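**Test technician, failure review (contract, part time)**

Teldale is hiring one technician to reproduce and document a gripper fault. The fault occurs during bin liner changes in furnished rooms. In January the release command was sent and acknowledged, but the fingers stayed partly closed on the liner material. The arm then began its retract move with the load still attached. No one was hurt. The operator stopped the arm by hand, and that stop took longer than our procedure allows.

The fault has been logged in 6 of 71 trials. We don't yet know if the cause is mechanical, in the force reading or in the release timing.
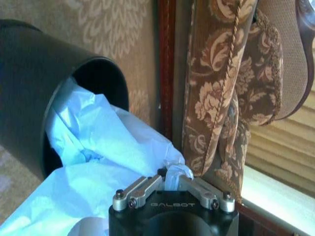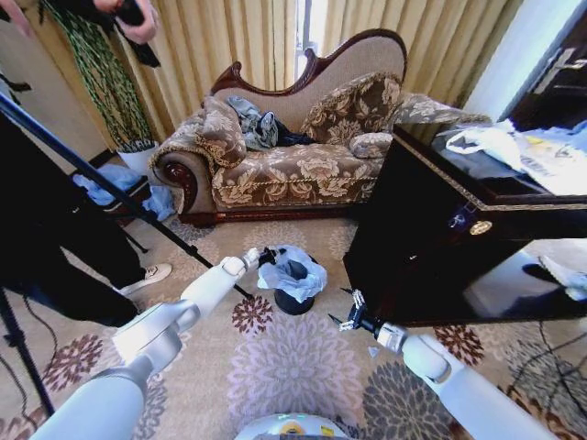 The technician will run the liner task under a fixed test plan, with one operator on the stop control at all times. Duties include checking finger travel before each run, saving the joint and force logs, and writing a fault report the same day. Floor layout is part of the review: cables lying across the rug, as on the right side of the second picture, must be entered on the room sheet along with stand legs and furniture near the arms' reach.

Requirements:

- Two years of hands-on work with robot arms or similar equipment
- Able to read motor and force logs without help
- Lockout training, or willing to complete it before the first shift
- Clear written English - reports go to the safety reviewer unedited

Hours are 20 per week, with one Sunday shift per month. The contract runs until the review closes.

Send a resume and one fault report you have written (remove client names) to Paavo Jääskeläinen, Test and Safety, Teldale. Use the subject line "Groen review".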